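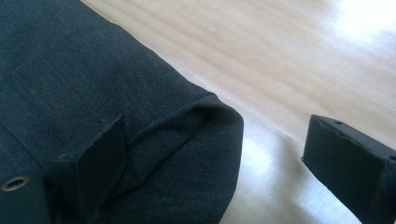 올레시아 자하르첸코는 소매부터 접으라는 말이 제일 헷갈렸다고 했다. 뒷판이 위로 오게 놓는 건지 앞판인지 안 써 있어서 세 번 다시 폈다고. 그래서 3장 다시 씀. 뒷판이 위.

가이드 > 의류 정리 > 두꺼운 상의
2021년 6월 15일 | 정리 코르코르 야쿠부

3. 기모 맨투맨·후드 접기 (Ondonham 서랍 기준)

준비물
- 평평한 탁자. 침대 위는 비추. 푹 꺼져서 선이 안 맞음
- 보풀 제거 롤러
- Flandent 칸막이 (없으면 두꺼운 종이로 대체)

3.1 펴기
1) 지퍼, 단추 다 잠그기. 주머니 비우기.
2) 앞판이 탁자에 닿게 엎어 놓기. 목둘레가 위쪽.
3) 손바닥으로 가운데에서 바깥으로 쓸어 주기. 세게 당기지 말것. 밑단 시보리 늘어남.
4) 먼지는 지금 떼기. 진회색, 검정은 접고 나면 안쪽 먼지가 안 보임.

주의: 덜 마른 옷은 접지 마세요. 기모는 겉이 말라도 겨드랑이랑 시보리 쪽이 남아 있는 경우 많음. 만져 보고 차가우면 다시 널기.

3.2 몸판 접기
1) 오른쪽 몸판을 가운데로. 어깨 중간쯤에서.
2) 소매는 몸판 선 따라 아래로 꺾어 내림. 소매가 밑단 밖으로 나가면 한 번 더 꺾기.
3) 왼쪽도 똑같이. 두 소매가 완전히 겹치면 가운데만 볼록해짐. 살짝 어긋나게.
4) 후드는 납작하게 눌러서 등판 위로. 끈은 후드 안에 넣기.
5) 밑단부터 반. 그다음 또 반. 얇은 옷이면 세 번까지 되는데 두꺼운 건 벌어짐.

참고: 폭은 200mm에 맞추면 칸막이 한 칸에 들어감. 폭 300mm로 접었으면 넓은 칸. 자 대고 잴 필요 없고 첫 장만 맞춰 놓고 나머지는 그거 보고 따라 하면 됨.
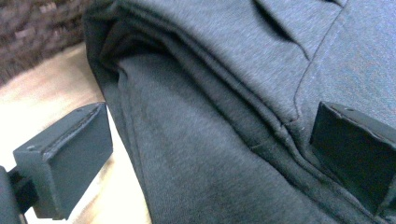

최종 수정: 작년 12월 이후 처음, 이번에 3.1~3.4 전체 교체

3.3 접은 뒤 확인
- 둥글게 접힌 쪽이 위로 오게 세워 넣기. 옷자락 끝이 위면 꺼낼 때마다 풀림.
- 층 사이에 소매 끝이 삐져나왔으면 그것만 밀어 넣기. 다 펴지 않아도 됨.
- 접힌 부분이 너무 두껍다 싶으면 위에 손 얹고 천천히 누르기. 꾹 누르면 기모 죽어요.
- 세웠을 때 쓰러지면 마지막 접기를 풀고 다시. 대부분 밑단 쪽이 비뚤어진 것.

3.4 넣기
1) 무거운 옷이 안쪽, 자주 입는 옷이 앞쪽.
2) 한 칸에 최대 8벌. 얇은 옷이랑 섞으면 얇은 쪽이 구겨짐.
3) 색 순서는 자유. 야우 아메가시는 어두운 색을 뒤로 보내는데 진회색이랑 검정이 구분 안 돼서 목 라벨이 보이게 돌려 넣는다고 함. 괜찮은 방법.
4) 서랍은 끝까지 닫아 보고 걸리면 한 벌 빼기.

주의: 방습제는 옷에 바로 닿지 않게. 칸막이 뒤쪽에 두세요. 터진 봉지는 바로 버리고 바닥 닦기.

3.5 철 지난 옷
서랍 말고 Ackah 상자로. 접는 방법은 같고 눕혀서 쌓기. 두꺼운 것부터 아래. 뚜껑이 뜨면 덜어 내야지 압축하면 안됌. 봄에 넣은 건 12월 전에 한 번 꺼내서 바람 쐬기.

다음: 4장 니트 (걸지 말고 접기)

문의: Werkex 생활정리 안내 담당 아쿠아 보아텡 | © Werkex | 맨 위로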